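Chapter 5
Who Gets a Say When the Street Changes?

Print this page | E-mail this page

I grew up two streets back from the market square in Eten, and the first public row I can remember was over a bus shelter.

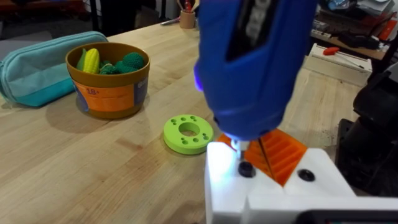

It was a perfectly ordinary shelter, with a bench that tipped you forward and a roof that leaked at one corner. The council wanted to move it to the far side of the square so that delivery lorries could turn. You'd have thought they were moving the church! My aunt wrote letters. The chemist put a sign in his window. I was six and I couldn't see what the fuss was for, but I do remember grown-ups who had never spoken to each other standing on the pavement, talking until it got dark.

I've been to a great many planning meetings since then (more than is good for anyone) and I still think of that shelter. Most local politics is made of things that size. A kerb gets dropped, a car park gets sold, a row of shops on Pason Road loses its loading bay, and somebody's daily walk is different afterwards. The big speeches happen elsewhere. In this chapter I want to stay down at pavement level and ask how such decisions are made, who hears of them in time, and what a resident can do about them.

We'll spend most of our time on one case, the Fuva Lane scheme. You may have met it already if you've peeked ahead at the maps. The plan was to close the lane to cars between the library and the Dela Peña building, put in wider pavements and let the cafés spread out a bit. It sounds lovely, and I thought so too when I first saw the drawings. Then I went to the open evening in May and sat next to a man who repaired washing machines from a unit halfway down the lane, and who wanted to know how he was meant to get a washing machine to his door.

The council had 272 written replies to that scheme. I've read them all, some of them twice, and they don't sort themselves into "for" and "against" nearly as tidily as the official report suggests. Plenty of people liked the idea and hated the timetable. A few were really writing in about the bins. One reply ran to 6 pages and had its own diagrams, and it was right about the drains.

So as you read, keep a notebook handy and pick a street you know well. It can be your own or the one your school is on. Whenever I describe a stage in the Fuva Lane story, jot down who would turn up if the same thing were proposed on your street, and who wouldn't hear of it until the barriers were out.

Words to look out for in this chapter: consultation, objection, notice period, ward, public inquiry. I'll explain each one when we get to it, and there's a fuller list at the back of the book.

We begin with the notice itself, a sheet of A4 in a plastic sleeve, tied to a lamp post slightly too high for me to read.

Print this page | E-mail this page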